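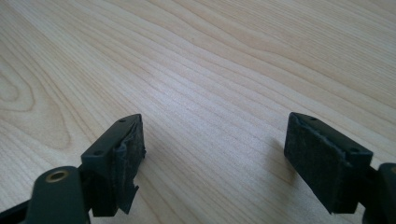 PART TWO: GATHERING EXAMPLES

Chapter 5
Before the First Grasp

Every learning system that handles objects was taught by somebody with a sore wrist. The papers tend to leave out the wrist. They have a paragraph called "Data," in which demonstrations "were collected," as though they had been lying on the beach after a storm. In this chapter we go back to the part of the work that paragraph skips, and we stay there for a good while.

A demonstration, for our purposes, is a single recording of a person doing a task with a hand-held gripper, from a marked start to a marked finish. The gripper carries a camera, so the system will later see what the tool saw: two fingers coming up from the bottom of the view, and between them whatever the world has to offer. In the view that opens this chapter, the world is offering a table. The jaws are open and there is nothing between them but wood grain. Students meeting such a view for the first time usually want to throw it out. Keep it for now. Section 5.3 is largely concerned with views like it.

You will need the vocabulary from Chapter 4 (episode, trim, label, reset). If you skipped Chapter 4 because it looked like a list of definitions, it is a list of definitions, and you should go back.

5.1 A Plan That Fits on a Page

Our running case is the cup-sorting project at Grendness, a small workshop where Brenda Tunstall was asked to produce 800 demonstrations of one task: pick up a cup, set it in a tray, let go. Her first plan ran to many pages and specified the angle of the window blinds. Her second plan fit on one page and was followed.

The one-page plan said what counted as the start of an episode (jaws open, no contact with any object), what counted as the end (jaws open again, cup in the tray), and what to do when an episode went wrong. That last entry is the one most plans lack. People who are dropping cups will invent their own rule on the spot, and two people will invent two rules. Aisling Kinsella stopped recording at once when a cup fell. Duyên Phan picked the cup up and carried on, on the theory that the robot would have to do the same someday. Both are sensible. Mixed together without a label, they taught the first model to hesitate over fallen cups with what looked like genuine regret.

5.2 The Condition of the Tool

Look again at the two finger pads in the opening view. The right one is more or less in order, curling a little at its upper edge. The left one has come partly away, and a ragged flap hangs below the tip block. A good deal can be learned about a tool from its own camera, provided somebody looks, and the usual practice is to look at everything in the recording except the tool.

Pad condition matters in two ways. The first is mechanical: a loose pad can shift or fold under load, and a grip that depends on how a scrap of fabric folds is hard to repeat. The second is visual. The fingers appear in view after view, and a learning system has no means of knowing that you consider them scenery. If every recording from one tool shows a dangling flap and every recording from another does not, the flap is available as a clue to anything else that differs between them, including who was holding the tool.

At Grendness the rule became: inspect both pads before each session, write down what you see, and replace in pairs. Fionnuala Ó Dubhghaill, who wrote the rule, also wrote the first entry under it, which reads in full "Left bad. Right fine. Replaced both, per me."

5.3 The Use of Nothing

An open gripper over a bare surface is part of the task. The system must learn what approach looks like, and approach consists mostly of moments when nothing is being held. Trim them all away and you get a model with firm opinions about grasping and none about how to get there.

Leave in too many and the trouble runs the other way. In an early batch of 100 episodes, Sorcha Ó Briain found that recording often began well before the person had decided which cup to pick up. The longest wait was around 180 seconds. The model learned waiting beautifully.

A working compromise is to keep the approach and cut the dithering. Telling them apart takes judgment: approach has a direction, and dithering mostly has a hover. A single still can't settle the matter, so make the cut while watching the motion, and have 2 people mark the same small batch before either marks a large one. Where their marks disagree, rewrite the instruction and mark the batch again.

Section 5.4 takes up the question of lighting, on which Brenda's blinds get a partial apology.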